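We bought the house in Mistthorpe for its bathroom, in the sense that the bathroom knocked $10,000 off the price. It had a pink tub, 218 square feet of wallpaper and a fan that sounded like a goose.

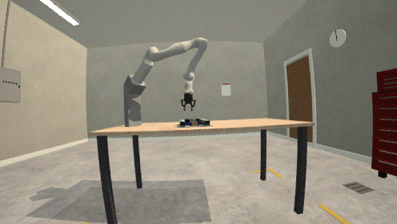 Venden, the first firm we called, proposed a "spa journey." I wanted a shower that stayed at one temperature. Bassey quoted 118 tiles for the floor and delivered them in May, in two different whites — Arctic and, I think, Tooth.

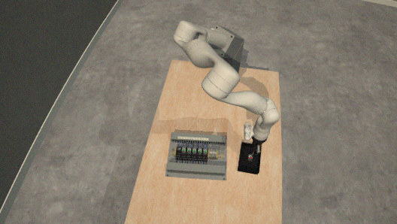 ## The wet months

We showered at the gym for 10 weeks. The tub left in pieces. Under it was a second floor, and under that a third, each uglier than the last.

The vanity came from Girklow with 3 drawers, one of them fake. It took me a month to stop pulling on it.

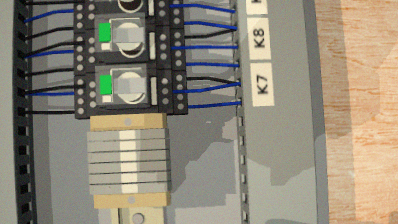
I kept one strip of the old wallpaper behind the door, where guests find it at a bad moment. The fan is new and very quiet. My husband misses the goose.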